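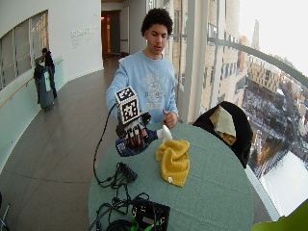
Home | Property | Renting | Money | Archive

Print this story | E-mail to a friend

May 20, 2026
By Catarina Guerreiro

The home warranty looked like a gift. When Idalina Matos closed on her two-bedroom last July, the seller threw in a year of coverage from a company called Hosaden, and her agent mentioned it three times before they reached the parking lot. Four months later the water heater quit. Hosaden sent a contractor, who found sediment in the tank and wrote "lack of maintenance" on his form. Claim denied.

"I'd owned it for four months," Matos says. "How much maintenance was I supposed to have done?"

I have read her contract, all 10 pages of it. The answer is on page seven, where the buyer accepts responsibility for the upkeep of every covered system, including upkeep that should have happened under earlier owners. I doubt many buyers get that far. The salespeople I spoke to didn't seem to expect them to.

Sellers like these plans for an obvious reason. A one-year policy costs them little next to the price of a house, and it can quiet a nervous buyer who has just read the inspection report.

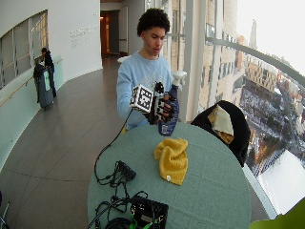 Whether it should quiet anyone is another matter. The Hosaden plan caps heating repairs at $2,000 and charges a service fee for each visit, paid even when the claim goes nowhere. Code upgrades are excluded. So is hauling away the old unit.

Glória Leitão, who sold these plans for five years and now works for a title office, thinks they suit a certain kind of owner – somebody with old appliances, good records and a lot of patience on the phone. "If you've got the receipts, you can win," she told me. Buyers almost never have the receipts. The seller took them, or there weren't any.

Her advice is to ask for a credit at closing instead and put it in a savings account. I would add that the buyer should ask for the full contract, and be suspicious of a brochure offered in its place.

Matos paid for the new water heater herself. In April, Hosaden wrote to ask if she would like to renew.

Print this story | E-mail to a friend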